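Mulch, mud and a very late bus

11 Mar 2018
By Vaida Org

Well, the allotment survived the snow, mostly! I went down this morning expecting the worst and found the broad beans flattened but green, the leeks standing up like nothing had happened, and the shed door hanging off one hinge (again). Līga lent me her good screwdriver last April and I still have it, so that's the door sorted, and I suppose I ought to give it back now.

I spent most of the morning on the far bed, the one that floods whenever the Lodden comes up. It's heavy stuff, sticks to your boots until you're walking about two inches taller, and I gave up digging and just forked compost over the top. The worms can have it.

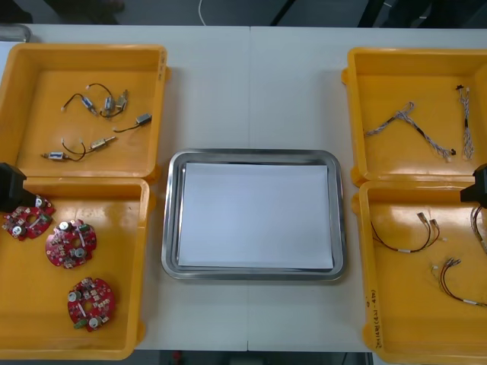 Then there's the potato question. I've got Charlottes chitting in egg boxes all along the spare room windowsill and Līga says I've started far too early, but she says that every year and then asks me for a bag in summer — so we'll see. I'd like to squeeze in a row of beetroot beside them if I can bear to move the rhubarb. I can't, really. It's sulked for two years and it's only just got going.

The 80 was late coming home, so I stood at the stop with a bucket of leeks, getting looks. Soup for tea, with too much pepper, and the last of the rye bread. 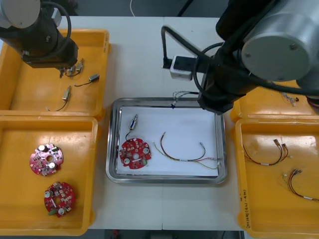 Yellow trays and a steel one on the white bench.

My back is complaining now and there's soil in the bath. Must order onion sets tomorrow, and find out whether the water's back on at the top tap.

3 comments | 12 shares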